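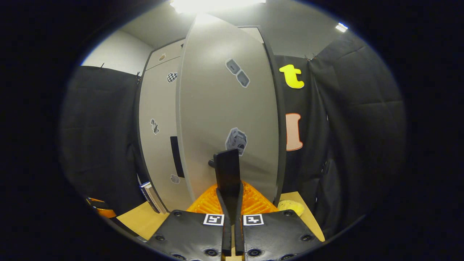
Gripper closed on the black block, with the curved gray panel behind it.

Filed under: Workshop, Robots (reluctantly)

7/18/25

I said in April that I'd give the gripper build one more month and then go back to fixing chairs. I'm still at it, so take my deadlines for what they're worth. Several people have written to ask if the thing is any good. My answer is that the hardware is better than I expected and the promises that come with it are about as good as I expected.

For anyone who skipped the earlier posts: Natanael Toledo and I have been putting together a pair of hand-held grippers at Prineck, the shared workshop I pay monthly dues to. You hold one like a drill, do a chore with it, and the camera on top records the chore. Later, in theory, a robot arm with the same fingers learns the chore from the recordings. We don't own the arm. I keep bringing this up and Natanael keeps telling me the arm is the easy part, which I've noticed is what people say about whichever part they haven't paid for yet.

The plans come from a project called Javgate. The parts list says the build is a weekend. It took us some 40 hours between the two of us, and that leaves out the evening we lost to printing the left jaw twice from the right jaw's file. That one was me. The files have nearly the same name, and I was in a hurry, and I'd do it again tomorrow.

What went together well: the jaws. The plates are flat and stiff, the screws go around the edge at sensible spacing, and once they're in, nothing rattles. I'd assumed anything printed would feel like a toy and it doesn't. I have owned store-bought clamps with more slop in them.

What went together badly: the slide. On the first unit it stuck near the closed position, which is the one place you don't want it to stick, because you squeeze harder to get past it and then the fingers snap shut on whatever you were trying to pick up gently. The build notes say to "sand lightly if needed." I sanded lightly. Then I sanded the way you'd sand a door that's been painted shut since before you moved in. Natanael finally measured the rail and found it was sitting crooked because I had tightened the front screws before the back ones. The notes don't give an order for the screws. If you're building one, do the back first and leave everything loose until the slide moves freely.

The markers were another small fight. Each jaw gets a printed black and white square, and the software uses the two squares to work out how far open the fingers are. Fine idea. I printed ours on the shop's office printer with the "fit to page" box checked, so they came out a hair small and every opening was reported wrong. Nothing warned us. The program just went on, very sure of itself, with bad numbers. I found it with a steel ruler. That experience has colored how I feel about all the other numbers it shows me.

Then there's the matter of fingers. The stock ones are slim, and they're fine on anything with flat sides. For slippery stuff we tried ribbed pads, and I'll admit I was wrong about those. I thought they were a way to sell soft plastic at a silly price. They do hold better on smooth plastic, and I've quit complaining about them, mostly. Teixeira, where we order filament and hardware, wanted 50 dollars for a set, so Natanael printed ours. 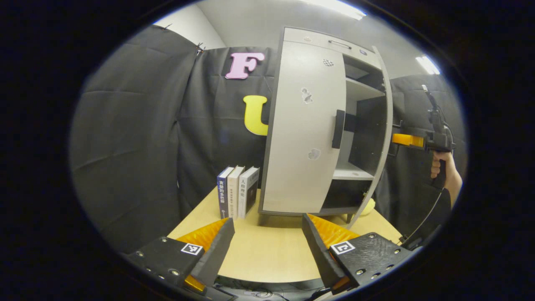

Thaís Cordeiro has the bench nearest the door and has been watching this go on for months with a cup of tea in her hand. She builds real cabinets for a living. Last week she asked what a person would want a robot to do with a cupboard door, and I gave her the usual speech about people with bad hands, people living alone, and so on. She said her aunt has bad hands and what helped was a bigger handle. I don't have a reply to that. I've been chewing on it since.

I don't want to be unfair here. Doors are a decent test. You have to get hold of something, then move in a curve that the hinge picks for you, and if you pull straight back the fingers slide off. With your own hand you never think about it. With a gripper you feel every bit of it in your wrist, and after a couple of hours I had new respect for whoever ends up programming these things. I also had a sore thumb. The grip could be an inch longer and I've said so on the project's message board, where it joined a long line of people saying so.

Working with two people, one gripper each, is harder than working alone. We bump. We both reach for the same thing, then we both politely stop. I suspect half of what we've recorded is two guys being polite. The Javgate guide suggests 200 recordings of a task before you bother to train anything, and it says this in the same cheerful tone as the part about the weekend. We have 30 I'd be willing to show somebody. In a lot of the rest I bump the table, or talk, or let go too early and grab again.

Does letting go and grabbing again ruin a recording? I asked. One person told me to throw those out, and another told me they were the most useful ones because they show the robot how to recover. Both sounded completely certain. I've kept them in a separate folder.

Costs, since that always comes up. I'm not posting a full table because we had a good part of the screws and cable in drawers already and it would make the build look cheaper than it is. The cameras were the biggest chunk by far. The Skalta mount we bought to save time didn't fit and is now holding up the end of a shelf, where it's doing very well.

Would I tell you to build one? If you like fussing with slides and screws and you have a friend who measures things, sure. It's a nice object to have made. If you want your dishes put away, I'd wait, and I'd be careful with any video that shows it done in one smooth take without telling you how many takes came before.

Next up is a longer grip for my unit and new markers for both, printed at the right size this time. Natanael wants to start pricing arms. I've asked him to hold off until the door recordings are finished, and he has said "sure" in a way that makes me think one is already in his cart.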